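In praise of the mismatched table

I grew up in a house with a matching dinner service, twelve of everything, and I can barely remember a single meal eaten off it. What I do remember is my gran's odd plate with the chipped rim, which all of us fought over! So here is my case for giving up on sets altogether and eating off whatever you love.

A plate with a picture on it is a small present at the end of a meal. You work your way down through the mash and there's a bird looking up at you. Children know this perfectly well, and I can't see why the rest of us should stop enjoying it at seven or at seventy. Put a duck plate with plain cream bowls, add a squarish mauve one with little loop handles, and set the lot on a teal cloth with a Greek-key border (yes, right in front of the bed, if that's where the table fits). I think it's glorious.
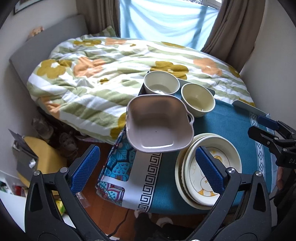
But won't it look a mess?

My friend Natalie Pickering asks me this every time she comes round, usually while helping herself to the nicest bowl. It might, a bit. I'd say two things help. Keep one quiet colour running through, and cream is marvellous for this as it gets along with everything. Then use a tray, a good dark one with a raised rim, and the oddest collection of crockery will sit together quite happily.

After that, let the patterns go wild. Big flowers on the duvet, paisley on a cloth, a striped mug from the April jumble sale – bring them all in! Nothing has to be kept for best, and when a bowl breaks you get to go out and look for another one.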